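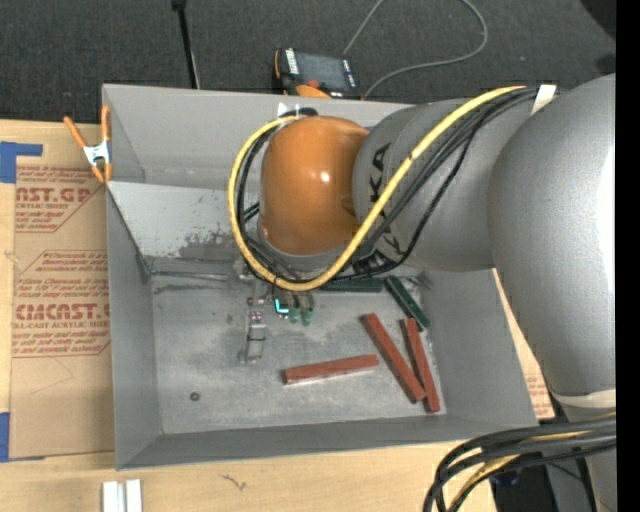
How Does a Robot Arm Know What to Pick Up?

Suppose I asked you to take one red block out of a bin. You'd look, you'd reach, and you'd have it before I finished talking! You probably wouldn't notice that your brain had done several jobs along the way. A robot arm has to do those jobs too, and it does them with software, the set of instructions that somebody (often quite a few somebodies) sat down and wrote.

Finding the block

The first job is called perception, a fancy word for making sense of what you see. A camera gives the computer a picture, but to a computer a picture is only a giant grid of numbers, one bunch for every tiny dot of color. At our workshop in Trerndale we use a program named Jerar to sort through them. It looks for patches of red or green with long straight edges and says, "I think there's a bar here, and it's tilted this way."

It took a lot of practice pictures to get that far - 1,603 of them, and Ladan Zamani drew an outline around every bar by hand. (She says she still sees rectangles when she closes her eyes.)

Bars that touch are the tricky ones. Two red bars meeting at their ends can look like one funny bent bar, and Jerar used to fall for that all the time.

Planning the way there

Next comes planning. The arm could get to the bar by lots of different paths, and plenty of them would bump into the wall of the bin. So our planning program, Degefa, makes up 675 pretend trips inside the computer, throws out the ones that crash, and keeps a short, smooth one. Pretend crashes don't hurt a bit!

Making the move

The last job is control. While the arm travels, the software keeps checking where each joint is and where it ought to be, and gives the motors little nudges to fix the difference. You do much the same when you carry a very full glass of milk across the kitchen.

Try it yourself

Put 10 crayons in a shoebox and let a friend close their eyes. Now guide your friend's hand to the blue one using only words like "left," "down" and "stop." Count how many words you need, then mix up the crayons and try again with fewer.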